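January, evening

Got in at 7:40 and the heating was off again, so I kept my jacket on for the first couple of hours. Salma Mansour had left a printout of the new session rules on my chair, with 11 points on it where there used to be 14. She dropped the ones about logging and moved them to a separate sheet, which I think is right. People stop reading after the first page.

The main change is the start position. Both grippers have to be up off the board and open to the view before the recording begins, and they go back there at the end. Up to now everyone did it their own way. I used to start with my right hand down by my hip and Fragkou's people complained that they had to trim every clip by hand.

The second change is straps. Wrist strap done up first, then the cable run back along the arm, then a full open and close before touching anything. If the cable pulls when you reach for the far side of the board, you stop and redo it. I had to do that twice this morning. 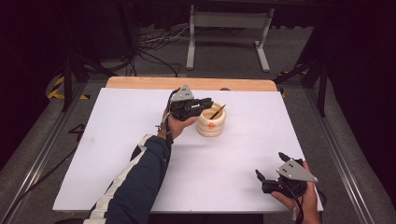 Cup task on the white board, both grippers on.

We did 53 takes before lunch and threw out 21. That sounds bad but most of them were thrown out under the new rule that a bumped board ends the take. Last month we would have kept them and put a note in. Salma's view is that notes don't get read, and having worked on the Larnusholm batch I agree with her.

I argued with her a bit over the floor. The rules say cables must be kept outside the walking area, but they don't say who checks or when. The tape marks where the stands go and says nothing about cables. She wrote it down and said she would add a check before each block, with initials. I'd still like covers on them. I'll ask again when the Hakus order goes in.

Shoulders sore by four. The sheet has a rest break in it now and I skipped the second one, so that's my own fault. Need to bring a thicker sweater tomorrow and return Salma's pen.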